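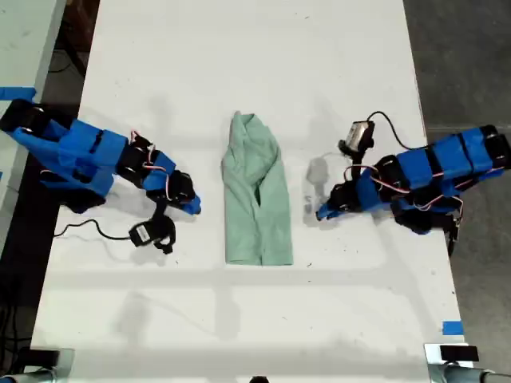
**Why are 53 episodes in this dataset flagged `do_not_train`?**
The left gripper's servo overheated and lost torque without reporting an error, so the logged positions say "closed" while the fingers were doing nothing of the sort.

# clamon-fold-bimanual

Two-arm garment folding, teleoperated, recorded in September at the Kutville bench. 710 episodes, including the bad ones.

## The fault

Mudassar Usmani noticed it first, when a policy trained on the full set learned to pinch the hem, pause politely, and retract with nothing in its grip. We blamed the learning rate for two days. Then Viorica Enache replayed the raw logs and found the left gripper servo reading 80 °C at the end of long sessions. Past that point the motor dropped to a trickle of holding current. The driver's overheat bit was being read, then masked, by a line in `bus.py` commented `# noisy, fix later`. I wrote that line.

No one was hurt, unless you count Helge Grønli, who touched the servo case to check.

## What is affected

| Split | Status |
|---|---|
| `train` | clean after filtering |
| `val` | clean |
| `hot_gripper` | 53 episodes, left arm unreliable |

Right arm data in `hot_gripper` looks fine. We still wouldn't train on it — the operators started compensating, and you can see the right arm doing the work of two.

## Loading

```
python load.py --split train --drop-flagged
```

`--drop-flagged` is off by default for compatibility with the Rautiainen loader. Yes, we know. See issue tracker.

## Changes since

- Overheat bit now stops both arms, loudly.
- Grip current limit lowered to 400 mA.
- Temperature is logged per step as `servo_temp_c`. Older episodes have it per session only.
- Cooldown between sessions is enforced in software, as the sticky note wasn't working.

## Known issues

Wrist camera timestamps drift a little against joint states in long episodes. Tyra Eide has a patch that she describes as "mostly correct."

## Contact

Nayeli Espinoza maintains the flags. If you find a hot episode we missed, send her the episode index and the gripper current plot.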